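工单标题：三楼打印机每到下午只打半页
提交人：Chanida Jitpraphai
处理人：Manee Sangkhawat
设备：Fikero 网络激光打印机，走廊尽头那台
优先级：低（提交人改为“紧急”，处理人改回“低”，提交人又改为“紧急”）
状态：观察中

【提交人描述】
打印任何超过一页的文件，第一页正常，第二页打到一半就停，然后吐出来，面板显示“就绪”。它对自己的工作状态显然很满意。上午没事，午饭以后开始。已经重启过，已经拔过电源，也已经好好跟它说过话。Colthorpe 的报价单今天必须寄出去，目前我手上有十一个上半截。

【处理记录 1】
远程登录看了队列，没有卡住的任务。日志里反复出现错误码 301。手册对 301 的解释是“请参阅错误码说明”，错误码说明那一节让我参阅手册。先让用户换个纸盒试试。

【用户回复】
换了。现在是从另一个纸盒里出半页。
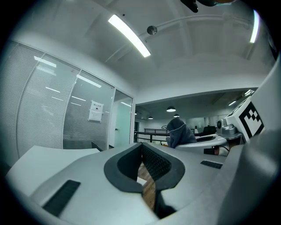
【处理记录 2】
到现场。面板上的累计页数刚过 3,000，对这个型号来说还是少年，不该是硬件老化。硒鼓、定影、进纸轮都查过，进纸轮上有点纸屑，清了。打自检页，完整。从我的笔记本打 Colthorpe 那份报价单，完整。从 Chanida 的电脑打同一份，半页。
所以打印机是无辜的，至少这一项上是无辜的。

【处理记录 3】
对比两台电脑的驱动。我用的是厂商通用驱动，她用的叫“Fikero 增强版（兼容）”，来源不详。问是谁装的，答“一直就有”。这四个字在我们的工单系统里可以单独做一个分类。
卸载，重启，装通用驱动。下午两点打了三份长文件，都完整。工单关闭。

【用户重新打开工单】
下午四点十分，半页。

【处理记录 4】
好。
再看日志，出错的任务都带图，而且都是从 Lalel 排版模板里导出来的。模板页脚有一个公司标志，不到指甲盖大，原图却是给展会背景墙做的。每页一个，打印机内存就那么点，撑到第二页中间就放弃了，放弃以后还不好意思说。我那次从笔记本打的是 PDF，图已经压过，所以没事。
至于为什么上午正常：Chanida 上午只打考勤表，考勤表没有标志。“每到下午”这条线索我追了两天，还去查了空调的定时。

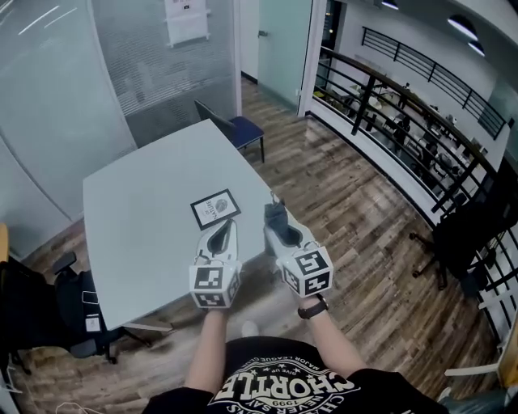 【处理记录 5】
措施如下：
一、Lalel 模板里的标志换成小图，共享盘上的旧模板改名为“不要用”。
二、驱动里打开“作为图像打印时压缩”。
三、打印机内存清空，队列超时从 3 秒改成 100 秒。3 秒是出厂设置，我不知道出厂的时候他们在赶什么。
测试：报价单全本连打两遍，完整。Machala 那边的目录也打了，图很多，慢，但打完了。

【用户回复】
可以了，谢谢。Colthorpe 已收到完整报价单，顺便问我们之前寄的那些半页是不是新的保密措施。
另外，共享盘里“不要用”那个文件，今天上午已经有人在用了。

【处理记录 6】
已把“不要用”移到我自己的目录，权限只留我一个人。有两位同事来问文件去哪了，已发新模板链接。
通用驱动的安装包放在共享盘的驱动文件夹里，以后换电脑从那里装，别去网上搜。搜出来第一个就是“增强版”。
301 的含义补进内部知识库：内存不足，先查页脚图片。请下一位值班的不要再把它归到“卡纸”。

【处理记录 7】
十一月盘点时顺便看了一眼，日志里没有新的 301。面板现在提示碳粉低，已下单，另开工单跟进。本单再观察一周，没有半页就关。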